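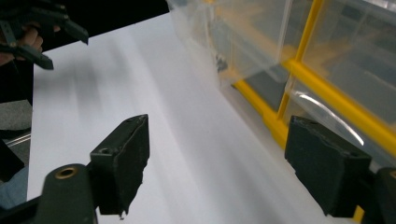
Wanted: People Who Write Letters and Never Send Them

The Usitz Letter Archive is looking for writers, ex-writers and people who own one good pen and have been waiting for an excuse. We collect ordinary correspondence. Famous people's letters already have homes, with humidity control. Ours live in a former shoe store on Figueroa Street, and what we're after is yours.

For the fall round we need participants willing to write 5 letters by hand, to 5 different people, over the month of November. Real letters, to people you know. Each should run to 2 pages, or 600 words if your handwriting is enormous. You mail the original. We keep a copy, which you make before sealing the envelope. Last year a good many of you remembered this on the walk home from the mailbox.

Who can take part

Anyone over 18 with a mailing address in the United States. Neat handwriting is welcome but has never been a condition, as anyone who has tried to read my labels will tell you. You do not need to be interesting. The most requested item in our reading room is a four-page complaint to a brother-in-law concerning a borrowed ladder.

What we don't want

Poems, unless they got in by accident. Holiday newsletters. Letters to your future self, who has had plenty. Anything typed and then printed in a font that looks like handwriting. We can tell, and Hefin Skyrme, who catalogs everything, takes it personally.

What you get

Stamps, envelopes, a pad of unlined paper and a reader's card good for one year. There is no fee. There is a reading in the spring with soup. You decide how long your copies stay closed to the public, and whether names are removed. Most people ask for ten years. One asked for "until Denise moves."

How to apply

Send a note by mail telling us who you'd write to first and what you've been putting off saying. Half a page is plenty. Notes must be postmarked by 19 October 2024. Address them to Ximena Garrido, Usitz Letter Archive. Emailed applications will be answered, politely, with our street address.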